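## 壁の色むらは塗り直しで消えますか?

賃貸の更新が3月にあります。寝室の壁をグレーに塗ったのですが、昼と夜で色が違って見えます。塗料はGomettiのつや消しで、店では「1回塗りで十分」と言われました。正直、その説明をあまり信じていません。塗り直せば均一になるのか、それとも塗料が悪いのか、教えてください。乾燥は20時間取りました。

投稿:Halima Iyamu 1/23/22

---

### 回答1

1回塗りで済むという宣伝文句は、私も疑ってかかります。下地が白い石膏ボードならともかく、前の色が残っている壁では2回は塗らないと厳しいです。ただ、昼と夜で違うというだけなら、むらと決めるのは早いと思います。

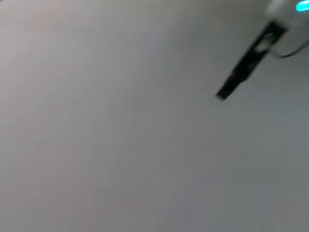 塗料を疑う前に、まず照明を確認してください。電球色をつけたまま窓の光も入っていると、一枚の壁でも場所によって別の色に見えます。写真のグレーも、左上はほんのりピンクがかったベージュ寄りなのに、中央から下は冷たい調子で、下の端はまた少し茶色っぽい。こういうなだらかな変化だけを見て「塗りむら」と言い切る業者がいたら、私なら見積もりを断ります。本物のむらは、ローラーの継ぎ目に沿って帯になることが多いです。夜に照明を全部消し、懐中電灯を壁すれすれに当ててみてください。それで帯が出なければ、塗り直しても見え方はたぶん変わりません。

Osaze Adeyemi

---

### 回答2

Lurnatanoの下地材を塗れば直ります。うちは8畳でひと缶でした。

> 下地材で昼夜の差まで消えるんですか? 根拠を知りたいです。(Halima Iyamu)

> 根拠と言われても。うちは気にならなくなりました。

---

### 回答3

Zudbridgeの掲示板にあった「98%は照明のせい」という書き込みは、出どころが不明なので当てにしないほうがいいです。照明の確認には賛成ですが、缶の底をちゃんと混ぜたかも思い出してみてください。顔料が沈んだまま使うと、塗り始めと塗り終わりで色がずれます。

それと賃貸なら、塗り直す前に契約書の原状回復の項を読むこと。店の人はそこまで責任を取ってくれません。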